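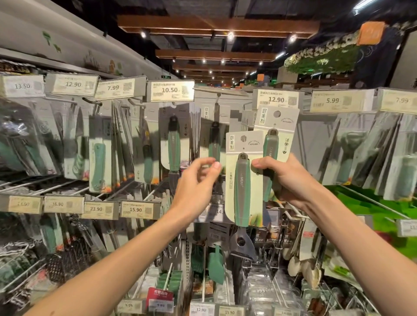 売り場の手作業を機械に任せる前に決めておくこと

スーパーの棚で動くロボットについて、業界の共通ルールを作ろうという話がこの一年で急に増えた。私もいくつかの勉強会に呼ばれ、配られた案を読んできた。どの案も走行速度、非常停止、充電場所の防火といった項目は丁寧に書いてある。ところが商品に触るところになると、たいてい「商品を損傷しないこと」の一行で終わっている。

私はこの一行では足りないと考えている。売り場のロボットの規則は、腕が商品に触れてから離れるまでの間をいちばん細かく書くべきである。以下、その理由と、具体的に何を書けばよいと思うかを述べる。

私は総合スーパーのコマン(Coman)で売り場づくりと棚割りを担当したあと、いまは小売店向けに作業手順書を書く仕事をしている。ロボットの技術者ではない。制御や認識の中身については人から教わった範囲でしか語れないので、そのつもりで読んでほしい。

フックの売り場

棚の仕事というと、多くの人は平らな棚板に缶や箱を並べる作業を思い浮かべる。実証実験の動画もほとんどがそれである。箱は底が平らで、前から押し込めば並ぶ。

しかし売り場にはフックに掛ける商品がかなりある。台所用品の壁はその代表で、皮むき器、へら、刷毛、串といったものが台紙ごと吊り下がっている。コマンで私が最後に受け持った台所用品の壁には、フックが101本あった。一本のフックに同じ商品が前後に重なって掛かる。奥のものを見るには手前のものをよけなければならない。台紙の穴はフックより少し大きいだけで、斜めに引くと穴の縁が切れる。台紙の下から金属の部分が出ている商品もあり、隣の袋に引っかかる。

人はこれを両手でやる。片手で手前の台紙の上のほうをつまみ、もう片方の手で奥の台紙の縁を押さえる。奥の商品の型番を見たいだけのときも、たいていこの形になる。教わらなくても自然にそうする人が多く、そのせいで手順書には書かれてこなかった。私が昔書いた手順書にも「奥の商品を確認する」としか書いていない。

手順書に書かれていないことは、そのまま機械の仕様書からも抜ける。発注する側は自分たちの手順書を渡し、受ける側はそれを満たす機械を作る。誰も手を抜いていないのに、両手の使い方という肝心の部分がどこにも残らない。

「損傷しないこと」では足りない理由

損傷という言葉は、商品が売れなくなった状態を指す。台紙の穴が切れて落ちた、刃が曲がった、袋が破れた。このあたりは誰が見ても損傷だと分かる。

困るのはその手前である。穴の縁に折れ筋がついたが、まだ掛かっている。台紙の角が少し反った。袋の口のシールが半分浮いた。売れるかと聞かれれば売れる。ただ、次に客が触ったときに落ちるかもしれない。人の作業者なら、指に伝わった感触で「今のは少し引っかかった」と分かり、もう一度見る。機械に同じことを求めるなら、何を引っかかりとみなすのか、そのあと何をするのかを書いておく必要がある。

私が見せてもらったブルヴィク(Bruvik)社の試験機、ジェメル(Jemell)という双腕の機械では、フックから商品を外すときにかかった力の記録が残る。これは良い設計だと思う。だが、その値がいくつを超えたら人に見せるのかという取り決めは、試験店の側にも会社の側にもなかった。記録はあるが、読む人が決まっていない。

規則に書くべきことの第一はここだと思う。腕が商品を外す動作で、決めた力を超えたときは、その商品を元の位置に戻さず、確認用のかごに入れる。かごは営業時間中に少なくとも一度、人が見る。値は商品の分類ごとに店と製造元が相談して決め、紙に残す。これだけのことである。高い技術は要らない。

かごの代わりに、端末に通知を出せばよいという意見も聞いた。私は物を動かすほうを勧める。通知は忙しい時間にまとめて消される。かごに入った商品は、そこにあるかぎり誰かの目に入る。

触れた商品は誰が触れたことになるのか

店で商品が傷んでいたとき、これまでは原因を深く追わなかった。客が触ったかもしれないし、納品の時点で傷んでいたかもしれないし、品出しで傷めたかもしれない。値下げ札を貼るか廃棄にして、廃棄の理由欄には「破損」と書く。これで回ってきた。

機械が入ると、この欄の意味が変わる。機械の会社は自分の機械が傷めた数を知りたいし、店は機械のせいにできるものは機械のせいにしたい。悪意がなくてもそうなる。私が見た契約書の案では、機械が原因の破損は会社が補償することになっていたが、機械が原因であることをどう示すのかが書かれていなかった。これではもめる。

私は、理由欄を細かくすることには反対である。売り場の人間に「機械による破損」「客による破損」「納品時破損」を選ばせても、見ていないのだから当て推量になる。当て推量の数字が月末に集計され、会議で本物の数字として扱われる。それならば理由欄は「破損」のままにして、機械が最後にその商品に触れた時刻を後から引けるようにしておくほうがよい。触れた事実は機械の側に残っている。原因の判定は、もめたものについてだけ、双方が記録を見て行えばよい。

触れた記録を残すときの単位も決めておきたい。ある案では「フック単位」となっていた。フック一本に商品がいくつも重なっている以上、手前だけに触れたのか奥まで触れたのかが分からなければ役に立たない。前から何番目に触れたかまで残す。ジェメルの記録にはこの情報がもともと入っていて、画面に出していないだけだった。こういうことは仕様を書く段階で聞けばすぐ分かる。

値札には触らせない

次に値札のことを書く。これは意見が割れるところで、私の立場はかなり保守的である。

フックの売り場では、値札は商品の上の横棒に差してあることが多い。商品と値札の対応は位置だけで決まっている。台紙には値段が書いていないので、掛ける場所をフック一本ぶん間違えれば、客は違う値段を見ることになる。隣り合う商品の値段が倍近く違うことは珍しくないし、同じメーカーの同じ色の台紙が並んでいれば、客はまず気づかない。レジで気づいて、そこで苦情になる。

だから機械は商品を掛ける前に値札を読んで、品名かコードが合っているかを確かめるべきである。ここまでは異論を聞いたことがない。割れるのはその先、合っていなかったときの扱いである。

一つの考え方は、機械が値札のほうを正しい場所に差し替えるというものだ。腕があるのだからできるし、早い。もう一つは、機械は何もせずに人を呼ぶというものだ。私は後者をとる。

値札が合っていないとき、間違っているのが商品の場所なのか値札なのかは、その場の情報だけでは決まらない。棚割りの変更がまだ途中で、片方だけ動かしてあることもある。特売の札が先に差してあることもある。パートの人が朝のうちに値札だけ替えておき、昼に商品を動かすという段取りは、どの店でも普通にやっている。機械がそこへ来て「直す」と、段取りが壊れる。しかも壊れたことに人が気づくのは遅い。

値段の表示は店が客に対してする約束である。約束の中身を変える動作は、人が一回は間に入る。私はこれを規則に一文で書いてよいと思う。「自動機械は値札を移動し、取り外し、または差し替えてはならない。」例外は置かない。電子式の値札を使っている店では表示の書き換えが別の仕組みで行われているので、それはその仕組みの規則に任せればよい。

この一文に対しては、ブルヴィクの技術者であるレイナルド・ランヘル(Reinaldo Rangel)氏から反論をもらった。夜間に人がいない店では、呼ばれた人が来るまで機械が止まってしまい、その列の補充が朝まで終わらない。値札の誤りより欠品のほうが損が大きいのではないか、という趣旨だった。

もっともな指摘である。ただ、列ごと止める必要はないと私は答えた。合わなかったフックだけを飛ばし、商品を台車に残して次へ進めばよい。朝、台車に残った商品と飛ばしたフックの一覧を人が見る。氏は、それなら作業の完了率が下がって見えると言った。その通りで、下がって見えてよいのだと思う。完了率の話は後で書く。

客が隣にいるとき

営業中に機械を動かすなら、客との距離の決まりが要る。これについては各案ともよく書けているので、足りないと思う点だけを挙げる。

一つは、客が商品に手を伸ばしているときの扱いである。多くの案は人との距離で速度を落とし、さらに近づけば止まるとしている。安全の面ではそれでよい。しかし機械が両手で商品を持ったまま止まると、その商品もその奥の商品も客は取れない。人の店員なら「失礼しました」と言って一歩引く。機械にも引かせるべきである。止まった状態が続いたら、持っている商品をフックに戻すか手元に引き取って、棚の前を空ける。何秒で引くかは店で決めればよいが、引くこと自体は規則に書く。

このときに商品を慌てて戻すと、さきほどの穴の縁の問題が起こる。外しかけた商品は戻すより引き取るほうが安全なことが多い。規則には「戻す」とだけ書かず、引き取りを選べるように書いておきたい。ある案には「直ちに元の位置に戻す」とあり、これは直したほうがよい。

もう一つは、刃のある商品である。台所用品の壁には包丁や皮むき器、金属のへらが掛かっている。包装されていても、台紙の下に金属が出ている形のものがある。機械がこれを持って通路側に振り向く動作は避けなければならない。人の店員は刃物を扱うとき、なんとなく棚のほうへ向けたまま体を回す。この「なんとなく」も手順書には書かれていなかったことの一つである。

私の案はこうだ。刃のある商品は営業中に機械で補充しない。どうしても営業中に行う店は、持ち上げてから掛け終わるまで刃の側を棚に向けることとし、それができない配置の棚では行わない。刃のある商品の一覧は店が作る。商品の登録情報には刃の有無を示す欄がないことが多く、分類名だけで機械に判断させると漏れが出る。スクレーパーの類はまさに漏れやすい。清掃用品に登録されていることもあれば調理用品に登録されていることもあり、名前に「刃」も「ナイフ」も入っていない。

一覧を作る手間を心配する店長がいたので、コマンの知人に頼んで台所用品の売り場で試しにやってもらった。分類名で拾えなかった刃物は13品目あった。作業は開店前に終わったそうである。一度作れば、あとは新商品が入るときに足していくだけで済む。

人の手の動きを記録することについて

機械に両手の作業を教えるには、人がどう手を動かしているかの記録が役に立つらしい。作業者の目の高さから撮った映像や、手の位置の記録を集めたいという申し出は、これから店にも増えるだろう。私はこの種の記録そのものには反対しない。むしろ、書かれてこなかった手の使い方が残るという点では歓迎している。

ただし、決めておくべきことがある。

まず、記録に協力する作業者には、その記録が何に使われるかを文書で示し、勤務評価に使わないことを約束する。口約束では弱い。私は手の速さの記録が、頼まれてもいないのに人員配置の会議に出てきた例を別の業種で聞いたことがある。一度そういうことがあると、作業者は記録のある日だけ普段と違う動きをするようになり、記録としての価値もなくなる。

次に、客である。売り場で撮れば客が写る。閉店後に撮るのがいちばん簡単だが、営業中の動きを撮りたいという要望もあるだろう。その場合は入口と売り場の両方に掲示を出し、写った客の顔は記録を店の外に出す前に消す。どちらか片方では足りない。

それから、記録する作業の選び方についても一言ある。熟練者の手際のよい動きだけを集めたがる人が多い。しかし売り場で必要なのは、引っかかったときにどうするか、間違ったフックに掛けたのに気づいたときにどうするかという動きである。失敗してやり直すところを切り落とした記録で教えた機械は、失敗したときの振る舞いを知らないまま店に来るのではないか。技術の側から見れば素人の心配かもしれないが、発注する店は少なくとも聞いてみるべきだと思う。

やり直しの場面を残すことには、作業者の側に抵抗がある。下手なところを撮られたくないのは当たり前である。だからこそ評価に使わないという約束が先に要る。順番を逆にしてはいけない。

完了率という数字

機械の良し悪しを比べるのに、作業の完了率がよく使われる。予定した補充のうち何割を機械が終えたか、という数字である。分かりやすいので、経営会議ではこれが真っ先に出る。

この数字を契約の条件にするのはやめたほうがよい。完了率を上げるいちばん簡単な方法は、迷ったときに進めてしまうことだからである。値札が合わなくても掛ける。穴が切れかけていても戻す。客が近くにいてもぎりぎりまで続ける。どれも完了率を上げる。人の作業でも同じことが起きるのを私は見てきた。補充の速さだけで競わせた店では、フックの奥の古い商品がいつまでも奥に残った。

代わりに見るべき数字は何かと聞かれたら、私は機械が飛ばした作業のうち、人が見て「飛ばしてよかった」と判断した割合を挙げる。飛ばすべきでないものまで飛ばしているなら、その機械は慎重すぎる。飛ばしたものがどれも妥当なら、判断の基準は店に合っている。加えて、飛ばさずに終えた作業を抜き取りで調べ、掛け間違いと台紙の傷みを数える。抜き取りの数は店の規模で決めればよいが、試験導入の間は月に600本のフックを見ることを勧めている。多いと言われるが、一日に割ってみれば朝の見回りのついでに済む量である。

数字を出す人も決めておく。機械の会社が自分で出した数字だけで評価するのは避け、抜き取りは店の人間がやる。会社を疑っているわけではない。店の人間が自分の目で棚を見る機会を残しておきたいのである。機械が入ると、人は棚を見なくなる。試験店で二月に聞き取りをしたとき、担当者の一人が、フックの曲がりに前より気づかなくなったと言っていた。商品を自分で掛けていれば、曲がったフックは手に伝わる。掛けなくなれば伝わらない。

フックの曲がりは機械にとっても困る。曲がったフックでは外すときの力が大きくなり、さきほどの確認かごに商品が増える。ならば、かごに入った商品をフックの位置ごとに集計すれば曲がったフックが見つかるはずで、これは人が棚を見る回数の減ったぶんをいくらか補う。ただ、集計する担当をあらかじめ決めておかなければ、力の記録と同じように眠ることになる。

規則の置き場所

ここまで書いたことを、どの文書に書くかという問題がある。

機械の安全に関する規格は、機械の作り方を定めるもので、台紙の穴や値札のことを書く場所ではない。店の手順書は店ごとに違い、機械の会社から見えない。その間をつなぐ文書が要る。いま小売側の有志で作っているフラレル(Flalell)という手引きは、そこを狙ったもので、私も商品に触る章の下書きを手伝っている。下書きの段階で70項目になり、多すぎると言われた。

多すぎるという批判は半分受け入れる。項目のうちには、台車の置き方のように、店の手順書に任せてよいものが混じっている。そこは削る。しかし腕が商品に触れてから離れるまでの項目は削りたくない。「そんな細かいことまで」と言われる項目こそ、これまで人が手の感覚で片づけてきて、どこにも書かれていないものだからである。

一方で、項目を増やせば小さな店が使えなくなるという心配は本物である。専任の担当を置けない店で、長い手引きを読んで機械を選べというのは無理がある。私は手引きを二つに分けるよう提案した。必ず守る項目を紙一枚に収め、残りは事情に応じて選ぶ項目とする。必ず守る側に私が入れたいのは次のものである。

決めた力を超えて外れた商品は棚に戻さない。
商品を掛ける前に値札との対応を確かめ、合わなければ掛けない。
値札には触らない。
客が棚に手を伸ばしたら、止まったうえで棚の前を空ける。
刃のある商品の一覧を店が作り、営業中は補充の対象から外す。外さない場合は刃の側を棚に向けたまま扱う。
前から何番目の商品に触れたかを記録し、店が見られるようにする。
作業者の手の記録を勤務評価に使わない。

これなら紙一枚に入るし、機械の会社に渡して「できますか」と一つずつ聞ける。できないと答えた項目があれば、その作業は人が続ければよい。機械に合わせて項目を消すことだけはしないでほしい。

厳しすぎるという声について

最初から厳しい規則を作ると導入が進まない、という意見は当然ある。人手が足りない店は本当に困っていて、多少の掛け間違いには目をつぶってでも夜の補充を任せたいという。私の知っている店長にもそう言う人がいる。

その事情は分かるが、上の項目のうち、作業を遅らせるものは少ない。力の記録も値札の読み取りも、機械の側にすでにある機能を使うだけである。作業が減るのは営業中の刃物の補充くらいで、それは閉店後に回せる。遅れるとしたら、合わなかったフックを朝に人が見る時間だろう。これは確かに増える。しかし、そこで見つかるのはもともと店にあった間違いで、これまではレジか返品の窓口で処理していたものだ。手間の場所が前に移ったと考えている。

規則が早すぎて技術の進歩に合わなくなるという意見もある。力の値や待つ秒数を本文に書き込めば、たしかに古くなる。だから数値は店と製造元の取り決めに任せ、本文には何を決めるかだけを書いた。将来、機械の手が人の手と同じくらい器用になっても、値札に触らないという項目は変える必要がない。器用さとは別の理由で置いてある項目だからである。

反対に、緩すぎるという声も少しある。営業中の稼働は一切認めるなという意見で、客としてはそう言いたくなる気持ちも分かる。私は、棚の前を空ける動作がきちんとできる機械であれば、刃物を除いて営業中に動かしてもよいと考えている。品出しをする人の店員にも、同じことを求めてきたのだから。

フラレルの下書きは、項目を減らした版を次の集まりで配る予定でいる。フックの売り場を持つ店の人には、配られる前に一度、自分の店の台所用品の壁の前に立ち、奥の商品を一つ確かめてみてほしい。そのとき左手と右手がそれぞれどこを持ったかを書き留めて、下書きへの意見に添えてもらえると助かる。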